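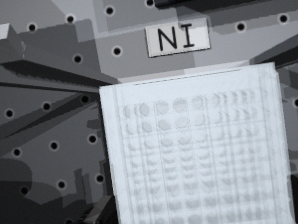

June, 2 pm. Sim only, arm still in bits on Lanying's bench.

Rack renders way too pale against the board, wells in the lower rows smear together. Find the top row and work down from there? Ask Qiuyue. NI label reads OK even tilted. Shadows all over the board — turn off one light and re-run w/ seed 2729.

Rack yaw still hardcoded, fix taht before anything else. 200 runs overnight once Jiahui frees up the Mikmont box. Hole pitch on the real board: measure it agian, I get 2 diffrent numbers.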